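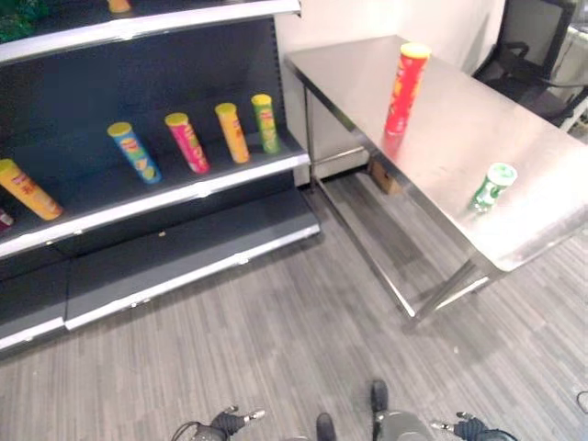

10 min read

Small Shelving, Short Aisles: The Chip Canister Bay

Dark gray shelving with light front edges, and the colored canisters on the middle shelf. The base deck is empty.

This page is part of the Brisside gallery of small-store shelving. We put these pages together for people who run a counter, a kiosk or a corner store and have to fit a snack section into whatever wall they have. The bays in the gallery are short ones. Most of the questions we get are about snacks, and most of the snack questions are about canisters, so this page is longer than the others. The notes after the picture come from setting up bays of this type in Plilport and from the refit of the Marín store, where the owners wanted a full snack wall and ended up with a single run beside the coffee counter.

Color order

Yellow, blue, pink, orange-yellow, green. Canisters are one of the few snack items where the package color does most of the work, and a shopper who buys the green one looks for green before reading anything. At Marín we kept the brightest colors apart for the first week and then tried them side by side. Sales moved very little. What did change was how often people put a canister back in the wrong spot — with similar colors next to each other it happened several times a day.

If you carry two sizes of the same flavor, keep them together and let the color repeat. Don't split them between shelves. The small size gets lost on a lower shelf, and staff forget to reorder it.

Spacing

A canister needs a finger's width on each side. Any tighter and the neighbor comes along when one is pulled out. Any looser and the row looks picked over even when it has just been filled. Standing canisters have a small footprint for their height, and one that goes over tends to roll until something stops it. One on its side at the end of a row, like the yellow one here, is a common enough thing to find on a snack shelf. Put it up when you pass and check the lid.

For a run of single facings we use low clear dividers set every second canister. Dividers between every canister take up too much of a short shelf. The stick-on type comes loose on a shelf that gets wiped down with a lot of water, so use the clip-in type if your shelf has the slots for it.

The front edge

The light lip along the front of each shelf is where the price strip goes. On a dark shelf it helps to leave part of the lip uncovered. A label strip that covers the full length looks neat in a catalog, but a customer standing close reads two or three labels at most, and the rest turns into clutter. We print canister labels narrow and set each one under the left side of its product. Center labels slide. Left labels slide too, but it is easier to see which product they started under.

If the shelf is below waist height, angle the strip upward. Label holders for the Hudonetti range come in a flat version and an angled version, and they can be mixed on the same bay. The angled ones catch on sleeves and shopping bags in a narrow aisle, so we leave them off the corner next to the walkway.

The base deck

Leave it for last. The base deck takes the heavy stock: multipacks, bottled water, bags of charcoal in summer. It is tempting to fill it first as the lowest and easiest level, and then you spend the rest of the job stepping around whatever is sticking out. In Plilport the crew fills from the top down and does the base at the end of the day, after the floor has been vacuumed.

An open base is also the best time to check that the unit is level. Set a level on the deck front to back and then side to side. Carpet hides a low corner well. The unit settles over the first few days once it has stock on it, so check again after a week and adjust the feet if the upright has drifted away from the wall.

Shelving on carpet

We would choose a hard floor for a snack bay in a working store. Crumbs, dust from cartons and the odd split package are all easier to deal with on tile. Plenty of small stores have carpet in the front room, though, and ripping it out is not always up to the tenant. Low-pile carpet is workable. A striped pattern has one advantage during setup: if the stripes were laid straight, you can line the base up with them and save some time with the tape measure. Check the stripes against the wall first. At Marín the carpet had gone down at a slight angle, and we had to move the first unit after it was already loaded.

Use load plates under the feet. Without them the feet sink into the pile and leave marks that stay for months.

Walls

A plain off-white wall is an easy background for a dark unit. Anything busier pulls attention from the product. We used a patterned wall panel in one Plilport store and took it down again in April. If you do want color behind the shelves, put it on the back panel of the unit itself so that it moves with the bay when the store is rearranged.

A table next to the shelving

Stainless steel tables turn up in a lot of small stores. They wipe clean, they carry weight, and a used one costs less than a proper checkout counter. Next to a snack bay a table is handy for opening cartons and sorting stock before it goes up. Keep it clear during opening hours. A work surface beside a shelf fills up fast with things people decided not to buy, and by evening you have a second display that you never planned.

A brushed top shows fingerprints less than a polished one but it still reflects ceiling lights. If the glare bothers people at the register, turn the table so the long side faces away from the window. Moving the lights is a bigger job and usually needs the landlord.

Restocking

For a canister row, 10 minutes in the morning is enough. Pull the back stock forward, turn the labels to face out, wipe the lip. At Marín the owners do this before the coffee machine is warm. They keep a carton of each flavor under the counter and write the open flavors on a strip of tape on the shelf below.

Check the dates when the row is pulled forward and not as a separate job. Canisters last a long time on the shelf and that is exactly how an old one ends up at the back of the row. New stock goes behind old stock every time, even when the carton is awkward and it would be quicker to drop a few in front.

What we would change

The Marín run went in with 60 minutes to spare before opening, and it shows in a few places. The upper shelf was set a notch too low, which made the canisters underneath hard to lift out without tipping them. Tall packages need room above for a hand as well as for the package. We now set the gap with a canister in one hand before clipping in the shelf above. It sounds slow, but resetting a stocked shelf takes a good deal longer.

We would also order spare dividers with the first delivery. They crack in cold storage and the shipping on a small order costs more than the parts.

More in this gallery

Drink coolers and the shelf beside them
Bread and bakery racks
Hooks, pegs and hanging bags
Counter displays under 2 feet wide
Corner bays, Plilport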